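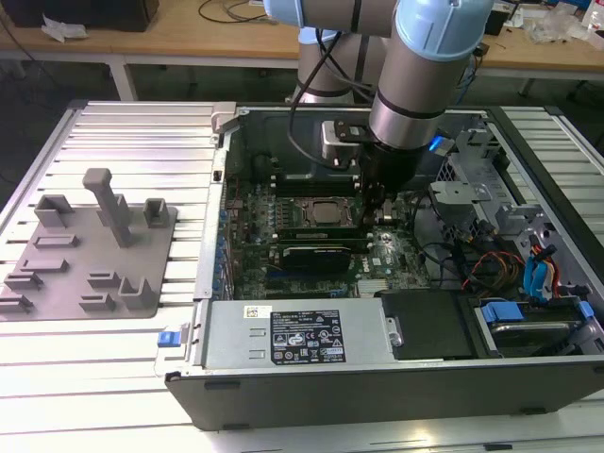 The Rule Book

My first week at Zavside they gave me a locker, a pair of safety shoes half a size too big, and a binder. The binder was the size of a phone book, if you remember those. It had 535 rules in it, and Hui-mei Cheung, who ran the teardown floor, told me I would be reading every one before I touched a start button.

"Even the ones about forklifts?" I asked. We didn't have a forklift.

"Especially those," she said, and walked off. I still don't know what she meant!

So I read. I read it on the bus from Carroll and I read it in the break room with my sandwich on top of the chapter on pinch points. Most of it made sense once you had been near an arm for a day or so. Keep your hands out of the cell while the light on the wrist is on. Drives come out first and get logged before anything else leaves the case. Don't lean on the bench. Never teach a new position with somebody standing behind you, and if you must, make them say their name out loud so you know where they are. (I loved that one. People really did it, too. You'd hear a voice going "Cheng-en, Cheng-en, still Cheng-en" across the floor.)

And then there was Rule 19.

Rule 19 said: Before the gripper closes on a processor, the arm shall hold still above it, and the operator shall look.

That was all of it. It didn't say for how long, or what you were looking for. The rules on either side went on for half a page each, with sub-points, and this one just sat there like somebody had been called away to the phone.

I asked Cheng-en Lam, who had the station next to mine, and he said he counted to three. I asked Jamila Talukder on the night shift and she said she looked until she felt silly, then pressed go. Jui-lin Yau told me he didn't bother with the hold at all unless Hui-mei was on the floor, and he was the fastest of any of us, so you can guess whose way I picked.

I'm not proud of it. But you have to picture what the work was like. We had 400 office towers coming in from an insurance company over in Deren, all the same model, all the same dust, and after a while your eyes slide right off them. Lid off, tower on its side, drive out, memory out, processor out, next. The arm knew where everything was better than I did. Stopping it in midair over each one felt like stopping at a green light.

So one morning in January I took the hold out of my program. It was one line. I put a little mark in front of it so the arm would skip it, and I told myself I'd put it back at lunch.

I got through most of a cart before lunch. I was flying! Jui-lin gave me a thumbs-up from across the aisle, and I thought, well, that's it, I'm one of the fast ones now.

I did not put it back at lunch.

Somewhere in the afternoon a tower came up that looked like all the others, and the arm went down, and closed, and pulled, and there was a noise. It wasn't loud. It was the sort of noise a plastic chair makes when your uncle sits in it. I hit the stop, a bit late, and when I got my head around to look I could see the lever on the socket was still down. I hadn't opened it. The arm had done just what it was told and pulled up on a part that was locked in place, and now the socket was bent and the whole board had a curve to it like a potato chip.

Nobody was hurt, and it was an old computer on its way to be taken apart anyway. I said this to myself several times. Then I went and told Hui-mei.

She didn't yell. She looked at the board for a good long while, and then she pulled up my program and scrolled down until she found the little mark, and she took it out with one tap of the key. Then she asked me to come and sit down in her office, where she got a binder off the shelf. It was an older one, thin, with a coffee ring on the cover. It had 7 rules in it.

"Hosdale," she said. "That was our first shop. One arm, two people. Me and Hiu-tung Tse."

I knew the name from the bottom of the safety posters, but I'd always figured Hiu-tung was a company.

Rule 5 in the thin binder was Rule 19 in mine, word for word. Hiu-tung had written it, Hui-mei told me, after a day when she'd looked down at the very last second and seen a wedding ring lying on the board. It must have slipped off somebody's finger years before, when they were putting in more memory. The arm would have crushed it flat. They sent it back to the office it came from, and a man drove out to Hosdale to say thank you and couldn't get the words out.

"I asked her to put down what to look for," Hui-mei said. "She wouldn't. She said if she wrote down a list, people would look for the list."

I thought about that on the bus home, and I thought about the lever, which would have been on anybody's list, and which I would have missed anyway with no hold to catch it in. I'm still not sure which of them had it right.

I've been here long enough now that I train the new people. I hand over the binder and I tell them yes, the forklifts too. Last week there was a kid at my old station who had his finger over the button while the arm hung there above the processor, and he turned around and asked me how long he was supposed to wait.

"What do you see?" I said.

He bent down a little. "The lever's open," he said. Then, "There's a lot of dust." Then he was quiet, and he kept on looking, and I went to see who was calling out their own name over by the carts.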